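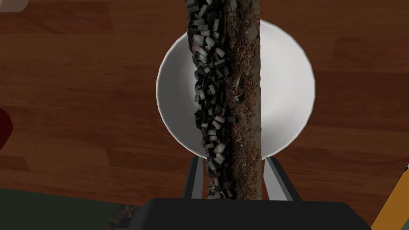 Welche Unterlagen brauche ich, bevor ich mit der Lohnabrechnung in Dulto anfange?

Für den Start reichen die Steuer-ID, das Geburtsdatum und die Sozialversicherungsnummer von jedem, der bei euch auf der Lohnliste steht. Dazu noch eure Betriebsnummer und die Steuernummer der Firma, dann könnt ihr loslegen. Die Krankenkasse lässt sich auch später nachtragen, spätestens aber vor der ersten Abrechnung, sonst meckert das Programm (zu Recht!).

Ratgeber > Lohn & Gehalt > Häufige Fragen zu Dulto

Ich betreue Dulto jetzt seit ein paar Jahren für kleine Betriebe und bekomme immer wieder dieselben Mails. Also habe ich die Antworten mal zusammengeschrieben — ohne Fachchinesisch, soweit das bei Lohnsteuer eben geht.

Läuft Dulto im Browser oder muss ich etwas installieren?

Ihr installiert es ganz klassisch auf dem Rechner. Die Lohndaten liegen dann lokal bei euch, und nur zum Übermitteln der Meldungen braucht ihr Internet. Ich mag das, weil ich dann auch im Zug abrechnen kann, aber das ist Geschmackssache. Wer lieber alles online hat, ist bei Hokari vermutlich besser aufgehoben.

Auf wie vielen Rechnern darf ich es benutzen?

Eine Lizenz gilt für 3 Arbeitsplätze. Der Haken: Es kann immer nur einer gleichzeitig in derselben Firmendatei arbeiten. Stojan Milošević hat mir dazu mal geschrieben, bei ihm sei die Datei »dauernd gesperrt«. Da war auf dem Laptop im Lager einfach noch das Fenster offen. Also bitte immer erst dort nachsehen!

Kann ich meine alten Daten aus Drevex übernehmen?

Stammdaten ja, abgerechnete Monate leider nein. In Drevex geht ihr auf »Export«, wählt CSV mit Semikolon und lest die Datei in Dulto unter »Extras« wieder ein. Schaut danach unbedingt die Umlaute durch, und bei Namen wie Babić oder Perić auch die Sonderzeichen. Wenn dort Fragezeichen auftauchen, stand der Export nicht auf UTF-8. Dann lieber alles löschen und neu einlesen, das geht schneller als Korrigieren von Hand.

Was bedeutet Fehler 716?

Der kommt, wenn das Zertifikat für die Übermittlung abgelaufen ist. Neues Zertifikat besorgen, unter »Einstellungen« hinterlegen, Programm einmal neu starten, fertig. Fehler 1226 sieht ganz ähnlich aus, hat aber mit dem Zertifikat nichts zu tun: Da fehlt bei mindestens einem Mitarbeiter die Steuerklasse.

Wann sollte ich die Lohnsteuerbescheinigungen verschicken?

Die müssen bis Ende Februar elektronisch beim Finanzamt sein. Ich mache das gern schon im Januar, direkt nach der Dezemberabrechnung, solange ich die Zahlen noch im Kopf habe. Den Ausdruck oder das PDF für die Mitarbeiter erzeugt Dulto im selben Durchgang.

Kann ich Minijobs und Aushilfen auch abrechnen?

Klar, dafür gibt es beim Anlegen ein eigenes Häkchen. Achtet auf die richtige Personengruppe, da vertippt man sich schnell, und die Korrekturmeldung hinterher ist echt lästig.

Bekomme ich Hilfe, wenn ich gar nicht weiterkomme?

Schreibt mir, am besten mit Programmversion und dem genauen Wortlaut der Fehlermeldung. Vor 15 Uhr schaffe ich die Antwort meistens noch am selben Tag. Schickt mir bitte keine kompletten Lohnlisten per Mail — die will ich gar nicht haben.

15 Kommentare | 3 Mal geteilt

Weitere Beiträge
Hokari und Dulto im Vergleich
Firmendatei sichern und auf einen neuen Rechner umziehen
Krankenkassenwechsel mitten im Monat
Urlaubskonten zum Jahreswechsel übertragen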